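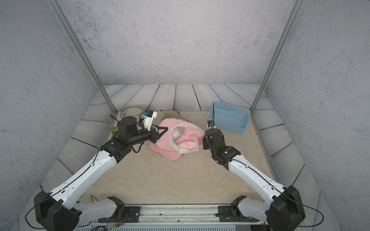

Two arms, one pink cap

Ladenus, the city builder from the two-person studio Nasov, is out in October. Its lead designer sounds resigned.
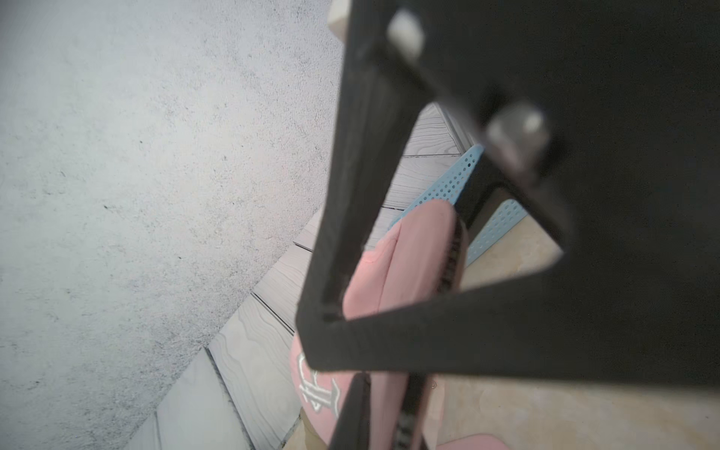
A pink cap under a gripper

"We planned 200 buildings," he told me on Monday. "We have 14. They're very good buildings."

Players run Cledville, a town where everyone files complaints. The demo drew 2,000 players, and most of them filed complaints too.

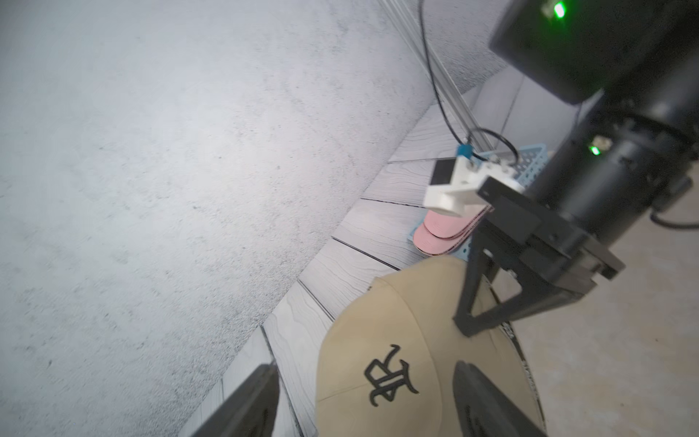 A beige cap with a monogram

"Someone asked for dragons," he said. "I said it's a zoning game."

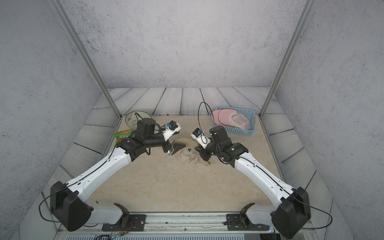
On multiplayer

"My partner wants it. I want to sleep." They're adding it in the spring.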